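Buy the Dull Gripper
Tuesday, January 23, 2018

Most of the comparisons of robot grippers I read are comparisons of data sheets. Grip force, stroke, payload, weight, price. Those numbers are easy to print in a table, and they tell a buyer very little about whether the thing will pick up small parts from a plastic tub.

I have spent six months testing grippers for a small parts distributor, and my view is now simple. A shop that is new to this should buy a plain two-finger gripper and put the money it saves into finger shapes, mounting and test time.

We compared two models in that period, the Teuber and the Drutari. The Drutari has the better sheet. It closes faster and reports force in finer steps. The Teuber opens, closes and does what it was told. After 800 picks with each, the gap between them was smaller than the gap between a good set of fingertips and a bad one on the same gripper.

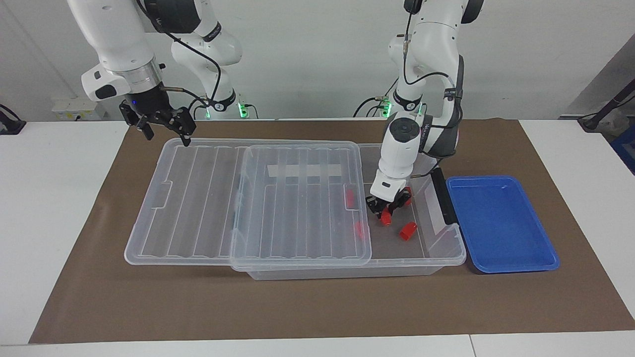

Clear plastic deserves more attention than it gets. Vendors like to demonstrate on matte blocks spread across a dark table. Real stock lives in cheap transparent tubs with ridges in the floor, and the ridges and the glare give a camera plenty of trouble. Round parts come to rest against the walls, where a wide finger won't fit. None of this shows up in a payload figure.

Two arms do help, and I was slow to accept it. Kellinberg sold us the second one on the promise of speed. We haven't seen much speed. What we got was reach: one arm can come at a corner the other can't get into without folding up on itself. That is worth paying for if your containers are long. If they are short, I would wait.

The controller is where I disagree most with the trade press. Trandcombe's software is often called limited, and it is. It has few settings and an ugly screen. But a new operator can learn it in an afternoon, and when a pick fails the log says which step it failed on — a low bar that other packages we tried did not clear.

A better gripper may come out in April, and another one after that. I would still ask any seller to bring it to my bench, use my tub and my parts, and leave it running until lunch.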